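3.2 What the stable staff told us

I went into the yard at Timside expecting to hear about speed figures and going reports, and what I got was a lot of talk about breakfast! Hatsue Ebihara, who has trained there for years, thinks a horse that leaves feed in the manger is telling you more than any stopwatch (she checks before she's had her own coffee). So we added appetite to the model, scored from 9 down to 3, and reran the whole season of 110 starts.

It helped a little. Horses marked down for appetite in the 5 days before a race finished further back than their odds suggested, mostly on the longer trips. Isamu Koyama at Murakami wasn't surprised at all, though he did warn me that grooms score their favorites kindly, and I think he's right.

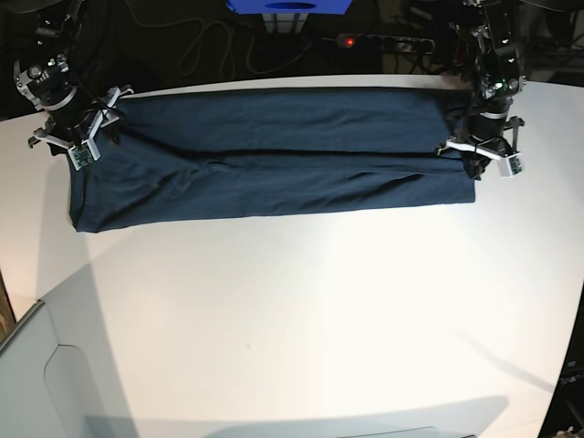
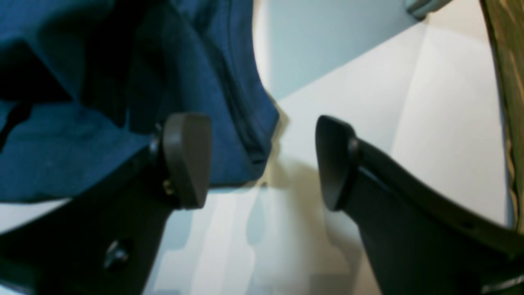
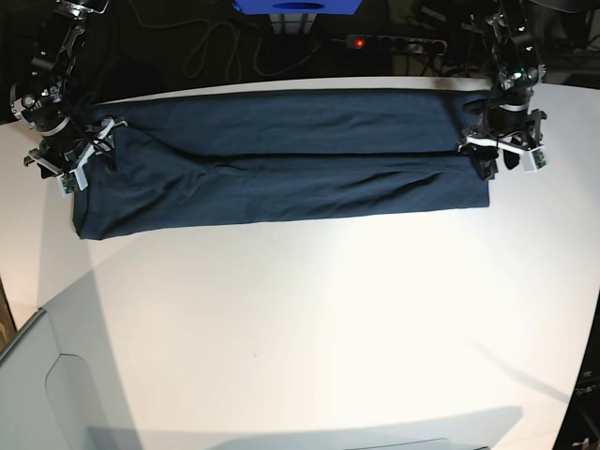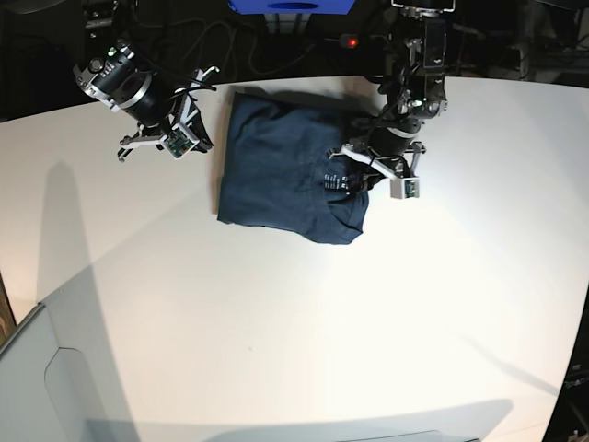
Figure 3. Navy cloth on a white tabletop (first, third and fourth panels) and gripper fingers (second panel).

3.3 Jockey changes

Late jockey changes were messier than I'd hoped. The Timwood records list the switch but leave out the cause, so an injured rider looks just like one who picked a better mount elsewhere. I kept both kinds in, and the September races are where it shows most.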